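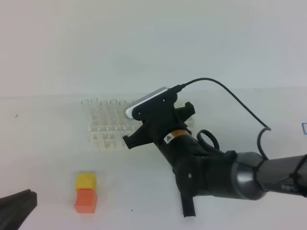
More evenings like this one, please, and longer ones, a visitor said on the way out of the Josis open house, and plenty of people in the coat line seemed to agree.

The robotics workshop opened its doors in the Nastov building on 1/25/20 for its first public demonstration of Fallex, a project that teaches robot arms to handle small, everyday lab items. Visitors got to watch arms at work on a white tabletop, ask as many questions as they liked and, for those with the patience to wait, take a turn at guiding one of the grippers themselves.

It was a full house. Josis had planned for groups of 22 at a time, and the first group was in the room before the coffee was ready. By the middle of the afternoon the tours were running well behind schedule, mostly because people kept stopping to ask one more thing and the staff kept answering.

Tubes, racks and toy-colored cubes

The props were simple ones. A clear plastic test tube rack took a spot toward the back of the table, and a yellow cube and an orange cube, stacked one on the other, made a cheerful landmark for one of the warm-up runs. The cubes were a hit with younger visitors, who wanted to know if the robot knew its colors. (It does, the team told them, but it has to be told which one you want.)

The task most people came for was the tube. An arm picks up a small tube, lifts it clear of the table and tries to lower it into an opening in the rack. For a person this takes a second or two and no thought at all. For a robot it's a string of small decisions. Where is the top of the tube? Is it straight? Where is the hole, now that the gripper is in the way of seeing it? How hard is too hard?

The last question drew the biggest crowd. A squeeze that is fine for a plastic cube can be a bad idea for a tube, and the guide showed this with a paper cup that didn't survive the first try. There was a cheer anyway.

Not every run worked. On one of the early tours the gripper came down a little to the side of the hole, touched the rim, backed off and tried again, and then again. You could hear people breathing in each time. When the tube finally dropped into place the whole group clapped, and a boy in the front row asked if it could do it faster. The answer was yes, sometimes, and the arm promptly missed. That got a bigger laugh than anything else all day, and the staff laughed right along.

Eyes near the hand

Much of the talk was about seeing. People tend to think of a robot's strength first, but the team spent far more time on how the machine finds things. Clear plastic, they explained, is one of the harder materials to work with. Light goes through it and bounces off it, and a rack that is obvious to a visitor can look like a muddle of faint lines to software. Add a gripper that blocks the view at the very moment the tube gets close, and there's a real puzzle to solve.

Fallex comes at the problem by practice. A person guides the arms through a job, the movements are saved, and the software learns from a large pile of such runs. Josis says it has 2,000 of them saved so far for the tube task alone, good ones and clumsy ones both. The clumsy ones turn out to be useful, too. A run in which somebody nearly drops a tube and catches it in time gives the software a way out of the same trouble later.

Several visitors asked why the team doesn't just measure everything and program the exact path. The guides took this one gladly. If the rack never moved, they said, that would be a fine way to do it, and plenty of factories do just that. But a lab bench gets bumped. Someone slides the rack over to make space for a notebook, or sets it down at an angle. To prove the point, a guide let each group pick a new place for the rack before the run began, and some groups were pretty sneaky about it! One pushed it so far back that the arm couldn't reach at all.

Two arms at one table

The second half of the tour was the part that had people talking in the hallway afterward. Two arms share one table and work on the same job. One can hold a tube while the other waits its turn with open fingers, and the trick is to have them meet in the middle without bumping.

The handover is slow to watch and strangely gripping. One arm brings the tube over and stops. The other creeps in, shifts its wrist a bit, shifts it back, closes. Then there's a pause, long enough for someone in the group to whisper "let go," and the first gripper opens.

The team said the letting go was the piece that took them longest. Open too early and the tube falls. Open too late and the two arms tug at it like kids with a blanket. They worked on that pause for most of last July, and they still aren't done with it. On the tours I followed, the handover went well more often than it went badly, and the bad ones were at least as interesting to see. After each miss, a guide put the tube back and talked the group through what the arms had tried to do. 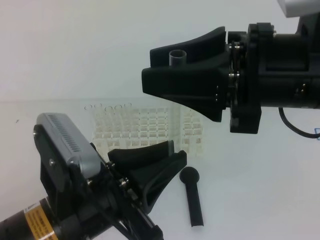
Your turn at the controls

After the demonstration, visitors could sign up to steer. The list filled fast, and 46 people got a turn before the equipment had to be shut down for the night. Each had five minutes, a quick safety talk and a helper standing by with a hand near the stop button.

It's harder than it looks. I signed up too, feeling confident after an afternoon of watching, and spent most of my time chasing the orange cube across the table by nudging it with the side of the gripper. Moving left and right is easy enough. Judging depth is the hard bit, and so is remembering that the hand can turn. The girl after me, who couldn't have been older than ten, picked up the same cube on her first try and set it down gently right where she had been asked to. Her father did not do as well, and she gave him plenty of advice.

The runs made by visitors were saved too, for anyone who gave permission, and will go into the Fallex collection with everything else. A few people seemed truly delighted by that. One woman asked if hers could be marked as a bad example. The helper told her it would be in good company.

Who else is involved

Josis is running Fallex together with Ait Ali, a small firm that makes sample-handling equipment and had a table of its own by the entrance. Its staff talked mostly about the dull side of lab work, in the best way. Moving tubes from one place to another eats up a lot of people's days, they said, and it's tiring on the hands and wrists. They would like a robot to take over the late shifts of it and leave the rest to people.

How soon might that happen? Neither group would give a date, and I liked them for it. The arms do well on a tidy table with good light and a plain background. A real bench has gloves, labels, pens and half-finished work all over it. Adding clutter, a little at a time, is the next step on the list, along with racks of different shapes.

There were good questions about jobs as well, and the staff didn't duck them. One lab worker in my group said she wouldn't miss the tubes for a minute but would want a say in what came next. The guides said they wanted to hear from people like her and handed over a sign-up sheet for bench visits, which had several names on it by closing time.

If you missed it

Josis hopes to hold another open house at Nastov in July, with more time for hands-on turns and a second table so the line moves faster. Entry will be free again. Groups from schools can ask for a morning visit before then, and the team is happy to adjust the talk for younger children.

Sturdy shoes are a good idea, as there's a lot of standing. Anyone who wants to try the controls should put their name down when they first arrive, before the tour begins.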